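Zondatance Sprung Dance Floor – Portable Panels

Home > Studio & Stage > Floors > Portable

In stock. Ships on a pallet, see delivery notes further down

Price per panel: $97
Starter set with edging and bag of keys: $587
Spare edging strip, each: see accessories tab

Quick version: panels that lock together, foam underneath, vinyl or bare wood on top. Put it down over concrete, tile, church hall lino, whatever you've got. Take it up again after. Made for small studios and touring companies, and for people who teach out of a garage. We sell more to garages than anyone.

What it's good for

Ballet, contemporary, jazz, barre classes. Fine for tap if you order the bare wood top. Please don't tap on the vinyl – it marks, and the marks stay. Flamenco, call us first. Irish hard shoe, same thing, call first.

Not for roller skates. Not for weights. Not for outdoors, even "just for the afternoon." Grass is damp, panels swell, and then the keys won't turn.

Putting it down

Sweep first. Then sweep again, grit under the foam is the number one cause of creaks. Start in a corner and work out. First panel goes arrow side to the wall, second one slides in until the two edges meet, then a half turn on the key. If the key won't go the half turn, don't force it. Lift the panel, check the groove, try again.

Two people is a lot easier than one. One can do it. Your back will let you know.

Edging goes on last. Leave a gap at the wall, a finger's width, becuase wood moves. If your room gets heated only on class nights leave a bit more.

Vinyl tops: let the roll lie flat in the room overnight before you tape it. Tape across the seams, no stretching. People stretch it and then it creeps back and they write to us. 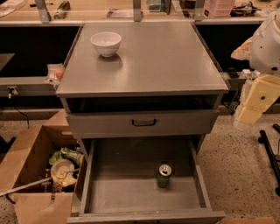 Taking it up goes in reverse. Edging, then last panel first. Stack them top to top and foam to foam, never foam on vinyl, it leaves a pattern you can't get out. Store flat if you can. If they have to stand, stand them on the long edge and strap them. Keep the keys in the bag. Keep the bag with the floor. Replacement keys are cheap but the postage isnt.

Cleaning

Damp mop, plain water, or the Otesport neutral cleaner if there's rosin build-up. No wax. No polish. No steam mop, ever. Street shoes off at the door – put a mat down, it saves you an hour a week.

Rosin: up to you. Some teachers won't have it in the building. It'll come off vinyl with the Otesport stuff and a soft pad. Off bare wood it's slower.

Vinyl or wood?

Vinyl if you're mostly ballet and contemporary. A bit of grip, kinder on bare feet, easy to wipe down. Comes in black or gray. Gray shows less dust, black looks better under lights.

Wood if you do a mix, or tap. Louder. Warmer look. Needs a fresh coat of sealer every so often, depends on the traffic. Use the Rodovetti matte sealer, thin coats. The gloss one is too slick, don't let the hardware store talk you into it.

You can mix the two in one floor, same locks, but there's a tiny height difference where they meet. OK for a studio. Wouldn't do it on stage.

How many do I need?

Measure the room, take off the wall gap, send us both numbers and a rough sketch. Phone photo of the sketch is fine. We'll send back a layout same day if it's in before 2 pm. A set of 40 panels is what most one-room studios end up with. Tell us where the doors are and which way they open!! We had one customer who couldn't get out.

Delivery

Curbside only. Driver won't carry it in. Pallets are heavy and they don't do stairs, so line up some help. Orders over $400 ship free in the lower 48. Check the wrap before you sign, write any damage on the driver's slip, then email us.

Lead time runs longer in June, everybody reopens or moves that month. Order early if you've got a recital coming.

Returns

Unused panels, original wrap, 30 days. Cut edging can't come back. Cut vinyl neither.

From a customer

"Had the Shawky roll-out floor before this and my knees were done by the evening class. Switched to the Zondatance with the gray vinyl. Goes down before the first class, comes up when the karate people need the hall. One panel had a chipped corner and they sent another. Creaked a bit at first, was grit." – Gilmar Magalhães, adult ballet teacher

Goes with

Otesport neutral floor cleaner
Rodovetti matte sealer
Seam tape, black, gray or clear
Panel cart, flat bed, locking wheels (back in stock soon, email for a spot on the list)
Spare keys, bag included

Questions, use the form or just call. Phones are on until 5 pm. Leave a message if we're out in the warehouse.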